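Korement Cold Brew Kit Review: Three Weeks of Iced Coffee and Iced Tea

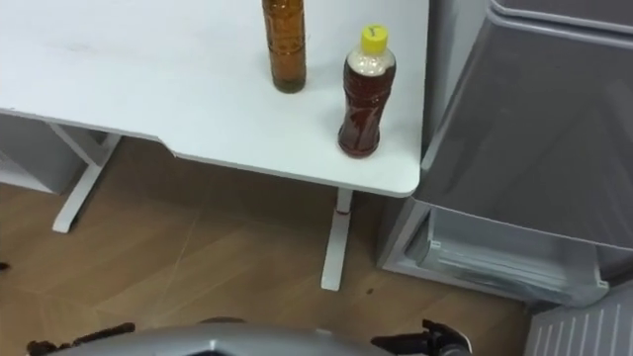 I drink cold coffee all year, including January, and for a long time I made it in a mixing bowl with a dish towel over the top. The Korement kit is the first dedicated brewer I have owned. I paid 23 dollars for it and have used it nearly every day for 3 weeks, mostly for coffee and sometimes for black tea.

What you get

The box holds a glass pitcher, a fine mesh filter that drops into the neck, a plastic lid with a silicone seal, and a small scoop. There is also a folded instruction sheet. The print on mine was small and the brewing chart had no weights on it, only scoops. I weighed the scoops on a kitchen scale and worked out my own recipe, which is 100 grams of coarse coffee to a full pitcher of cold tap water.

Brewing

You put the grounds in the filter, set the filter in the pitcher, and pour water through slowly. If you pour fast, the water backs up and runs over the rim with grounds in it. It took me a couple of batches to stop doing this. I now pour half, wait until it drains, and pour the rest.

I start a batch at 7 in the evening and take the filter out before work. The coffee comes out strong and smooth with very little bitterness. With a medium roast from Rungrueang, a small roaster I order from, it tasted better than anything I made in the bowl. A darker supermarket blend came out flat, but it does that in a drip machine too.

Tea is easier. Loose black tea needs less time and leaves almost nothing behind in the pitcher. I cut the steep short after one batch turned harsh overnight. Tea bags work, though you don't really need a brewer for those.

The filter

This is the best part of the kit. The mesh is finer than the one on the Vurberg brewer my office used to have, and there is much less sludge at the bottom of the glass. You will still find a little silt in the last cup. Running that cup through a paper filter clears it up, if you care.

Cleaning is where I have a complaint. The bottom of the filter is closed, so the grounds have to be knocked out from the top, and wet grounds stick in the corner where the wall meets the base. A bottle brush gets them out. The kit doesn't come with one. The Vurberg had a screw-off base and I miss it.

The lid

The seal is good when the pitcher is upright. It is not good when the pitcher is on its side, even though the box says it can be stored that way. I tried it once with water and found a puddle on the fridge shelf. Keep it standing up.

The lid also holds on to smells. After a week of coffee, the tea tasted faintly of coffee. Soaking the seal in water and baking soda took care of most of it, and it comes off easily for that. Getting it back into its groove is a bit fussy.

Size and fit

The pitcher fits in the door of my fridge with the top shelf moved up. It would not fit in the door of a narrow apartment fridge, so measure first. It is heavy when full and there is no handle, only a pinched section in the glass. My hands are average size and I use both of them to pour.

Replacement parts

Korement sells spare seals and filters through Citport. I ordered a spare seal to keep one for tea and one for coffee. It came in a plain envelope and fit correctly.

Should you buy it?

If you make cold brew more than once a week, I think it is worth the price. The mesh is good and the glass feels solid. If you only want iced tea now and then, use whatever pitcher you have and a strainer. I would like to see a handle and an open-bottom filter on the next version, and I would pay a few dollars more for them.

Rating: 4 out of 5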